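Hi, I'm Lilla Dudás, and I run Cindside – a small company that packs care boxes and snack bags for people who have somewhere better to be than the grocery store. We started in my kitchen one March with 16 orders and a borrowed label printer (the labels came out crooked, and I still have a few stuck to my fridge). 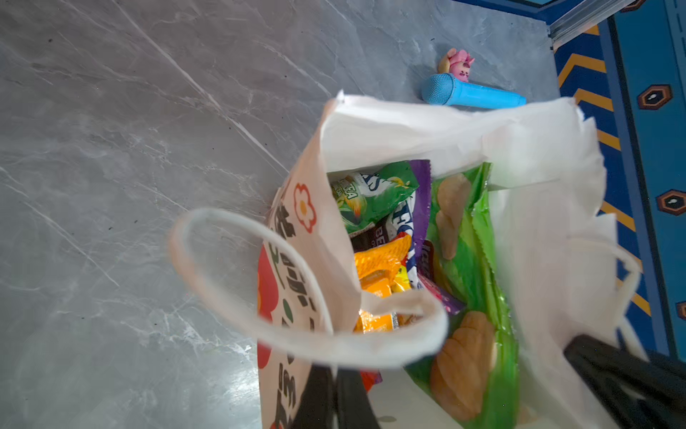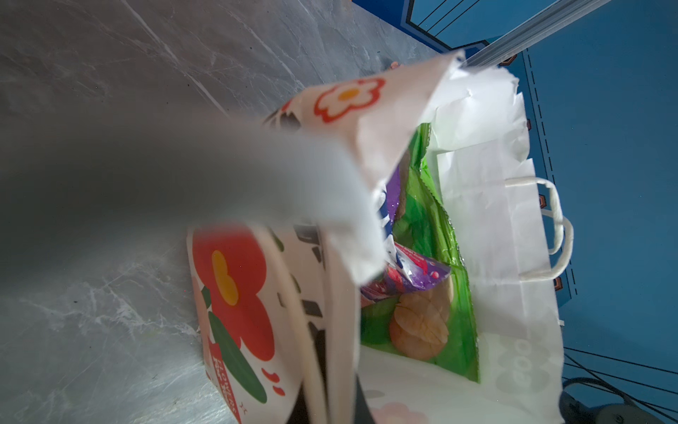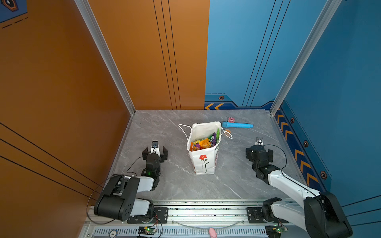 Snacks in a canvas tote, a flowered paper bag, and the orange and blue walls.

So what do we do all day? Mostly, we listen to what people want sent. A mom writes that her son is facing finals and hates raisins. An office wants something for the night crew that can be eaten with one hand. We read every note, and if one doesn't make sense we call and ask. I love those calls!

There are 2 ways to order. Jatoi is our monthly plan, which changes with the season and can be skipped whenever you like. Lultatden is the one-off gift, and you pick everything yourself, right down to the card. Last year we sent out 953 of those, and I wrote far too many of the cards by hand before I finally let the others help.

We buy from small bakers and snack makers wherever we can, and our mailing supplies come from Sustico, who have put up with my last-minute orders since the beginning. If you make something good and want us to try it, please send a sample – we eat lunch at noon and we're never picky.

Orders leave us within 48 hours. December is slower, and I'd rather tell you now than have you waiting by the door. Got a question, a complaint, or a strong opinion on pretzels? Write to me through the contact form. It comes straight to my inbox, and I usually get through the day's messages after 4 p.m.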